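Grip Test Operators Wanted, Part Time, Day Hours

Kelia is looking for people to spend some time with us at the Rissanen building, helping us find out which gripper is best at picking up the kind of thing grippers are usually bad at. If you have patient hands, a steady temper and a liking for small fiddly jobs, please read on, even if you have never been near a robot arm in your life. Several of the people who have done this work best for us came from sewing, baking and bicycle repair, and we were very glad to have them!

We are a small test shop. Companies that build things send us their awkward parts, and we try one gripper after another on them until we can say with a straight face which one they ought to buy. Right now the awkward part is a wire harness, a short bundle of twisted wires with connectors on the end, and the question is how well a two-finger gripper can lift one harness out of a bin when another is lying across it. We have two sets of fingers to compare, which we call Emby and Trustel after the projects they came out of, and two ways of steering the arm. One is a hand controller that you hold and move through the air, and the other is a small desktop arm that the big arm copies. We have our favorites, naturally, but we won't tell you what they are until you've finished your sessions.

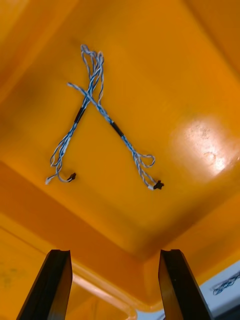

Your part would be to drive the arm. You'll lay out the harnesses according to a card, take the controls, make the pick, set the harness down on the table and then fill in a short line on the log sheet saying how it went and what annoyed you. We do mean that last bit. The comments column has taught us more about finger tips and camera placement than most of our charts have, so please don't be shy about grumbling in it.

There are 900 picks planned in all, divided among 14 operators, and each operator will use both sets of fingers and both controllers. Please don't worry about speed. A pick that slips is every bit as useful to us as a clean one, provided it gets written down, and you'll never be scolded for dropping a harness.

What we ask of you

You should be 18 or older and comfortable sitting at a bench for a couple of hours with breaks. You'll need to see well enough, with glasses or without, to follow thin wires on a screen, because for half of the sessions you'll be working only from the wrist camera. Left-handed people are very welcome, and we would love to have more of you, as the hand controller was plainly designed by somebody who wasn't. No degree, no programming and no experience with machines is needed. If you do have experience, mention it, and we'll make sure the mix of operators stays fair.

What you'll get

The job is paid by the hour at the same rate for everyone, and the training day is paid too. You would come in for 5 sessions, spread over several weeks to suit your calendar, with one of us in the room the whole time to handle the emergency stop and answer questions. Parking is free, the coffee is decent, and there is a proper kitchen if you like to bring your lunch. Operators who enjoy the work may be asked back in September, when we hope to start on flat cables.

How to apply

Write a few lines to Odette Delaunay at the Kelia front desk, Room 76, Rissanen building, or drop in and ask for her. Tell us a little about yourself, which hand you write with, and which days are good for you. A résumé is fine but a friendly paragraph will do just as well. Odette answers everyone, and she'll happily show you the arm before you make up your mind.

Posted 2021-02-01. Open until all places are filled.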